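Prurnar (emulator)

Prurnar is an emulator that runs old desktop operating systems inside a window on a newer machine, and I've been poking at it long enough that I ended up writing most of this page myself.
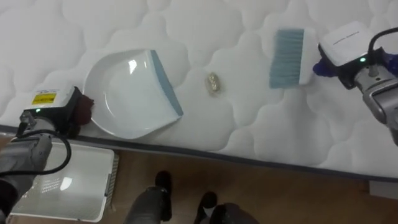

It began as a rewrite of Drerel, an older emulator that could boot one guest system and then fell over if you touched the sound settings. Prurnar kept the disk format (so your Drerel images still open, hooray!) and threw out pretty much everything else.

Guests

The current release, Braltthorpe, lists 74 guest systems. I've tried 12 of them. Most booted on the first go, two wanted a different video driver, and one played its startup chime forever until I muted it.

Memory and disk

Each guest gets 200 MB of memory by default, plenty for anything from the floppy era. The installer is 295 MB, mostly keyboard layouts – I do wish they were a separate download.

Girard

Girard is the snapshot tool that comes with it. It saves a running guest to a single file, and you can carry that file to another computer and pick up mid-sentence in your word processor. I love this thing! Snapshots made before Braltthorpe need converting first, and the converter lives under the Tools menu, not under File where I always look.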